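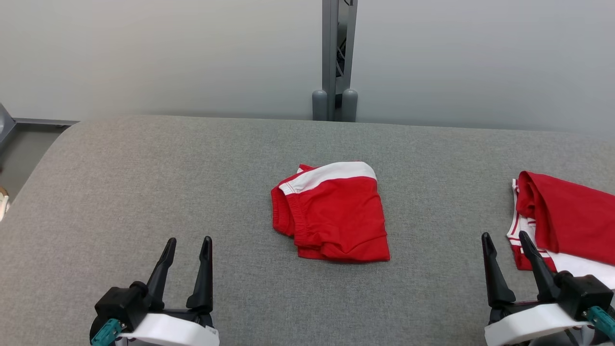

Dolores Pruitt has run the kit room at Vakik, an amateur soccer club with teams from under-eights to adults, for 17 seasons. She took over from Helmut Sperling, who handed her two keys and a notebook and moved to the coast the same week.

"The notebook was mostly phone numbers," she says. "Half of them were for companies that had closed."

We met on a Thursday evening, before the older juniors came in to train. The kit room is next to the boiler, and Pruitt says the warmth is the best thing about it. The worst is the door, which opens inward and hits the shelves.

Her job starts in late spring, when the club decides whether to order new uniforms or get another year out of the old ones. The club has 529 registered players, and a full replacement would cost more than it takes in from fees in a season. So the teams take turns. This year the under-twelves and the women's side got new sets. Everyone else is wearing what they wore last year.

"Parents ask why their kid's shirt is faded," Pruitt says. "I tell them when their turn is. Most of them are fine once they have a date."

The club switched suppliers three years ago. The old one, she says, kept changing the shade. A shirt bought in August would not match one bought in November, and referees noticed. The current supplier, Dimitriou, keeps a sample of the club's fabric on file and checks each order against it. Delivery is slower. She orders earlier.

Washing is the part people get wrong. Pruitt washes the match sets for the adult teams herself. Junior players take theirs home, and she sends every family the same short note in the fall: cold water, inside out, no softener, no dryer.

"The dryer kills the numbers," she says. "They crack, and then they peel, and then somebody picks at them during the halftime talk."

For mud, she soaks the shirts in a tub of cold water before they go near a machine. For grass stains she uses plain dish soap and an old toothbrush. She has tried the stain removers sold for sports clothes and has gone back to the dish soap.

"Blood is cold water too. If you use hot, you've got it forever."

Arben Tomić, who coaches the under-fourteens, remembers a different system. When he played for the club, all the shirts went into one bag, and whoever lost the coin toss took the bag home. "My mother did it once and said never again," he says. "The bag had been in a car trunk all weekend."

Pruitt now hands out shirts against a signed list and collects them the same way. At the end of last season, 31 items were missing. She got most of them back by calling people. A goalkeeper jersey came back from Draltavness, where the family had moved over the summer, with a note of apology and a pair of socks that belonged to another club.

What can't be worn for matches gets used for training. After that, Mateja Ristić takes the best of it for the beginners' group, which lends clothes to children who want to try a few sessions before joining. The rest is cut up for cleaning cloths.

I asked Pruitt whether she goes to the games.

"Home games, yes. I sit on the far side. If I sit near the bench, somebody wants a spare pair of shorts."

She plans to do 3 more seasons. Borislav Hodžić has been helping with the spring count and has agreed to learn the ordering. She has started a new notebook for him, with the supplier's direct line on the first page and the boiler repair number on the second.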